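Cómo vaciar y ordenar una mesa donde se ha ido juntando de todo

Una mesa de trabajo o de comedor se llena sola. Primero queda una caja de un envío, luego un vaso, después una pieza de madera que iba a tener un uso. El método que sigue sirve para una mesa de hasta 160 cm de largo y se hace en una tarde, con descansos incluidos.

Qué hace falta

– 2 cajas de cartón vacías, una para lo que se va y otra para lo que cambia de habitación
– Un paño de microfibra y un cuenco con agua templada
– Jabón neutro; yo uso el Citen, pero vale cualquiera
– Cinta de carpintero y un rotulador
– Una bolsa para papel y otra para envases

Paso 1. Despejar el suelo

Antes de tocar la mesa conviene dejar libre el suelo que la rodea. Las cajas van a un lado, con la abertura hacia arriba y las solapas dobladas hacia fuera. Si hay alfombra, se enrolla.

Paso 2. Sacar primero lo que se vuelca

Vasos, tazas, botes sin tapa y macetas salen antes que nada. Los que tengan líquido se llevan al fregadero de uno en uno. Los vasos de plástico se pueden apilar una vez vacíos, pero no más de cuatro o cinco – a partir de ahí se encajan y cuesta separarlos.

Paso 3. Separar por material

Lo que queda se agrupa sobre la propia mesa: madera con madera, cartón con cartón, plástico con plástico. No hay que decidir todavía qué se guarda. Los bloques y recortes de madera se apoyan sobre su cara más ancha. Si alguno está encima de una caja, se retira antes de mover el cartón.

La madera con nudos o ranuras suele acumular polvo en esos huecos. Un pincel seco lo saca bien. Si la pieza está sin barnizar, no se moja: se pasa el paño apenas húmedo y se deja secar de pie. Para darle cera, la Diltalum incolora se extiende con 34 ml por pieza mediana, aunque no es obligatorio.
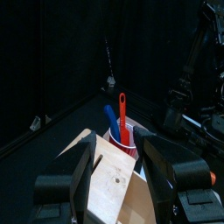
Paso 4. Decidir qué se queda

Se coge un grupo cada vez, empezando por el cartón. Las cajas que no se han abierto en meses se revisan y se pliegan. Los vasos vuelven a la cocina. De la madera se guarda lo que mida más de 10 × 10 cm y no tenga grietas; los trozos menores van a la caja de lo que se va.

Paso 5. Limpiar el tablero

Con la mesa vacía se pasa el paño en el sentido de la veta, se aclara y se repite. Las marcas redondas de vaso salen a veces frotando con un poco de jabón. Se seca enseguida con un trapo de algodón.

Paso 6. Volver a colocar

Lo que se usa a diario va al fondo, contra la pared. Para los recortes de madera uso un cajón Mapplebeck, que aguanta bien el peso, y para lo pequeño las bandejas Flistero. Cada recipiente lleva su trozo de cinta con el nombre escrito. La parte delantera, unos 100 cm de ancho, se deja libre para trabajar.

Mantenimiento

Cada noche, los vasos al fregadero. El cartón se baja cuando se llena la bolsa, y el cajón de madera se repasa en junio y otra vez antes de Navidad.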